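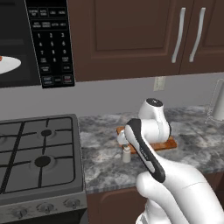 **カテゴリー:制作会議/議事録**

# Drestelardライブ盤 制作打ち合わせ

日付:2018年1月9日
場所:Jatell事務所
出席:ヌリア・ゲブレツァディク(Jatell、進行)、エイェルサレム・デミッシー(Drestelard、歌とギター)、エビセ・ディンサ(録音・ミックス)、レンサ・トゥファ(宣伝)
欠席:ズォドワ・マルレケ(Radmont、会場側窓口)。メールで意見あり、該当箇所に転記
記録:トゥファ

※自分の発言も含めて記録しているので、偏りがあると思った人は赤を入れて戻してください。前回の議事録は赤がひとつも入らずに戻ってきました。読んでいないだけだと考えています。

## 前回からの持ち越し

- 契約書の写し。デミッシーが持参するはずだったが、また忘れたとのこと。次回と言われたが、前回も次回と言われている。
- 物販の精算。数が合わないTシャツの件はゲブレツァディクが帳簿を見直し中。見直せば合うという根拠は示されなかった。
- 前の会場に置いてきたシンバルスタンド。まだ見つからない。ディンサは最初から持って行っていないと言っている。

## 議題:ライブ盤を出すのか

ゲブレツァディクから趣旨説明。Radmontでの公演をまるごと録ってあるので、これをバンド初のライブ盤として出したい。スタジオの新作は春に間に合わず、その間を空けたくない。

トゥファ:間を空けたくないのは誰なのか。客から「ライブ盤はまだか」という声を受け取った覚えがない。届いているのは「新曲はまだか」という問い合わせのほうで、それにライブ盤で答えるのは返事になっていないと思う。

ゲブレツァディク:あの晩の演奏は特別だった。現場にいた人はみんなそう言っている。

トゥファ:現場にいた人の多くは打ち上げにもいた。特別だったという感想は録音を聴いてから改めて聞きたい。

ディンサ:録音は全部聴いた。演奏はいい。前半は硬いが、中盤からは確かにいい。ただし「特別」かどうかは録音技師の答えることではない。

デミッシー:自分は前半の歌を聴くのがつらい。最初の曲は出だしの音程を探している。あれを世に出すなら直したい。

ここで直すかどうかの話に移り、最後まで戻ってこなかった。出すこと自体の賛否はきちんと採っていない。ゲブレツァディクは「反対が出なかったので出す方向」とまとめたが、トゥファは反対を言っている。記録として残す。

## 議題:歌の差し替え

デミッシーの希望は、前半の歌をスタジオで録り直し、会場の響きに似せて混ぜること。よそもやっている、という主張。

ディンサ:技術的にはできる。ドラムのマイクに元の歌がかなり回り込んでいるので、歌だけ新しくすると後ろに別の人がうっすら歌っているように聞こえる。静かな曲では隠せない。

デミッシー:そこは歓声で隠せないか。

ディンサ:静かな曲の途中で客が急に歓声を上げるのは不自然だと思う。

トゥファ:差し替えた場合、宣伝文に「一夜の記録」とは書けない。ゲブレツァディクの下書きには「一切の手を加えず」とまである。どちらかを諦めてほしい。

ゲブレツァディク:ほとんど手を加えず、ではどうか。

トゥファ:「ほとんど」の中身を取材で訊かれたとき、答えるのはデミッシーになる。

デミッシーは少し考えたあと、訊かれて嘘をつくのは嫌だと述べた。結論としては、歌の差し替えはしない。どうしても気になる曲は外す。音量の整えや雑音の処理は通常のミックスの範囲とし、差し替えには数えない。「通常の範囲」の線引きはディンサに任せるが、デミッシーが夜中に送ってくる個別の注文は受けなくてよい、という点も確認した。本人も了承している。守られるかどうかは見ていくしかない。

## 議題:曲目と形

当日の演奏は13曲。全部入れるとレコードは2枚組になる。

ゲブレツァディクは全曲収録を希望。最初から最後まで通して聴けることに価値がある、との意見。

トゥファ:通して聴いた人がこの中にディンサのほかにいるのか、と質問。いなかった。

ディンサ:終盤手前に、ギターの弦が切れて張り替えを待つ間がある。デミッシーが客と話してつないでいるが、長い。会場では笑いが起きているのに、録音では何に笑っているのか分からない。

デミッシー:あそこは面白かった。

ディンサ:面白かったのだと思う。音には入っていない。

曲間の話はどこまで残すかで意見が割れた。全部切ると曲の並んだ見本のようになるし、全部残すと二度目から針を上げられる。弦の張り替えは切り、アンコール前の短いあいさつは残すことで落ち着いた。

カバー曲が入っている件。デミッシーは許諾は簡単に下りるはずだと言うが、問い合わせは誰もしていない。権利の確認が取れるまで曲目の確定は保留。カバーを外した場合に一枚に収まるかどうかは、ディンサが実際の長さで計算して知らせる。ゲブレツァディクは一枚だと見栄えがしないと不満そうだったが、倉庫に残っている前作の箱を思い出してほしい。

## 議題:プレスと費用

Schmiederから届いた見積もりを回覧。金額は別紙のとおりで、ここには書かない。

- 通常の黒盤と色盤の差額が思ったより大きい。
- 見開きの袋にすると、さらに上がる。
- 試聴盤は見積もりに入っているが、やり直しになった場合の扱いが書かれていない。

ゲブレツァディクは色盤を希望。「色盤は売れる」と言うので、何を根拠にしているかを尋ねたところ、ほかのレーベルの人がそう話していたとのこと。その人が何枚売ったかは不明。

デミッシー:色は何でもいいが、音が悪くなるという噂は本当か。

ディンサ:色のせいというより工場と原料による。だから試聴盤を聴くまで何も約束しないほうがいい。

トゥファからは、予約を先に取り、数を見てから仕様を決める案を出した。ゲブレツァディクは、予約が少なかったときに格好がつかないと反対。少なかったことを刷ったあとで知るほうが格好がつかないと思うが、議論は平行線のまま。ひとまず黒盤一種で見積もりを取り直し、やり直し時の条件も文書でもらう。口頭の「大丈夫です」は条件とみなさない。

## 議題:発売時期と発売記念公演

ゲブレツァディク案は3月発売、同じ週にRadmontで公演。

Schmiederの納期には幅があり、見積書の日数は「混雑状況による」とされている。混んでいるかどうかは書かれていない。トゥファは、盤が届かないまま発売記念公演をやった例を身内で見ているので、日程を先に告知することに反対した。その身内とは前作のときの私たちです。

マルレケのメールより(原文のまま):

> 会場は仮で押さえておけますが、仮は仮です。ほかから本申し込みがあればそちらを優先します。それと、前回の録音のときに舞台袖に増やした機材の置き場について、消防の通路にかかっていたと後から指摘を受けました。次も録るなら先に図面をください。あと、打ち上げの片づけについても一度話したいです。

図面はディンサが描く。次の公演を録る予定は今のところないが、当日になって「やっぱり録ろう」と言い出す人がいるため、先に出しておく。片づけの件はデミッシーが電話で謝る。メールで済ませたいとのことだったが、却下。

公演の内容について、ゲブレツァディクは盤と同じ曲順で演奏する案を出した。デミッシーは、ライブ盤の発売を祝うライブでライブ盤を再現するのは何をしているのか分からなくなる、と難色。これは全員もっともだと認めた。新曲を2曲やる案が代わりに出て、バンドに持ち帰り。メンバー4人のうち今日来ているのは一人なので、ここで決めても仕方がない。

## 議題:宣伝

下書きの文言について、トゥファから修正を求めた箇所。

- 「伝説の夜」→削除。まだ誰も伝説にしていない。
- 「超満員」→削除。マルレケに確認したところ、後方には余裕があったとの返事。「多くの観客を前に」に変更。
- 「待望の」→削除。上の議題を参照。
- 「バンドの本当の姿」→保留。スタジオ盤が偽の姿に読める、とデミッシーが気にしている。

残った文はかなり短くなった。ゲブレツァディクは味気ないと言い、ディンサはこれなら読むと言った。

先行公開の曲は、ディンサの推す後半の長い曲か、ゲブレツァディクの推す一番知られた曲かで分かれた。長い曲は終わりのほうがいいのだが、そこまで聴いてもらえるかは疑わしい。知られた曲は出来が普通。決まらず。ミックスの仮版を聴いてから改めて。

動画について。ゲブレツァディクの知人が客席で撮った映像があるらしい。トゥファもディンサも見ていない。ゲブレツァディクも見ていないことが途中で分かったので、この話は映像が届いてからにする。

## 決まったこと

- 歌の差し替えはしない。
- 弦の張り替えの間は切る。アンコール前のあいさつは残す。
- 黒盤一種で見積もりを取り直す。
- 発売日と公演の告知は、Schmiederから納期が文書で届くまで出さない。

## 宿題

| 担当 | 内容 |
|---|---|
| ゲブレツァディク | Schmiederへの再見積もり依頼。カバー曲の権利確認。物販の精算 |
| デミッシー | 契約書の写し。外したい曲の一覧。マルレケへの電話。新曲の件をバンドに相談 |
| ディンサ | 各曲の長さの一覧。仮ミックス。舞台袖の図面 |
| トゥファ | 宣伝文の直し。予約を先に取る案の紙一枚 |

期限は全員「次回まで」。日を決めたほうがいいと言ったが、ゲブレツァディクが手帳を持っていなかった。次回の日程はゲブレツァディクからメールで連絡。

追記:会議後、デミッシーから「最初の曲、歌の出だしだけならどうか」とディンサに連絡があったそうです。ディンサは返信していません。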